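Print this page | E-mail this page

# Cloltix Floor-Pickup Set: Data Card and Fault Notice

Revised February 8, 2023

## Summary

This set holds recordings of a two-armed robot moving a light basket from the floor to the top of a low cabinet. It was collected by Cloltix at the Sundberg site and is maintained by the Marinescu group. The release contains 1050 episodes. Of these, 485 are affected by the fault set out below and have been moved to a separate folder, `held/`. Users who downloaded the set before this revision should replace their copy.

## Nature of the fault

During collection, the right arm on several occasions continued to travel downward after the stop command had been issued from the operator station. The longest delay measured was 7 seconds. In that episode the fingertips pressed against the rim of the basket until the joint torque limit was reached and the arm shut down. No person was inside the marked area and no injury was reported.

The delay was traced to the Botham message relay, which placed stop commands in the same queue as ordinary motion commands. When the queue was full, a stop command waited its turn. The hardware emergency stop uses a separate circuit and was not affected.
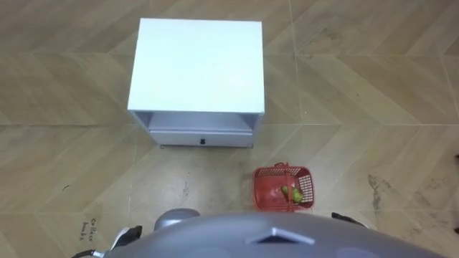

Head camera view: white cabinet, red basket with green produce, both grippers at the lower edge.

## Effect on the data

In the held episodes, the recorded command and the recorded joint position do not agree for part of the run. The video is complete, but its time stamps follow the relay clock and may run behind the joint log. A policy trained on these episodes may learn to keep closing or lowering the arm after contact. The held episodes should not be used for training. They may be used for work on fault detection, provided that the folder name is stated in any report.

The remaining episodes were checked against the joint log and showed no mismatch greater than 10 milliseconds.

## Corrective action

- Stop commands now bypass the queue.
- The relay refuses new motion commands while a stop is active.
- The operator station shows a warning if a stop is not confirmed by the arm controller.
- A stop test is carried out before each session, and the result is written to `session.log`.

Sites running the earlier relay software must not operate the arms until the update has been installed and the stop test has been passed on both sides.

## Known limits

All episodes were recorded in one room on a tiled floor with a wood-grain print. Floor marks and stains were left in place and have not been edited out of the video. Contents of the basket vary between sessions. Labels for basket contents were entered by hand and have not been reviewed.

## Reporting

Further faults should be reported to the Marinescu group through the issue page, with the episode number and the matching section of `session.log` attached.

Print this page | E-mail this page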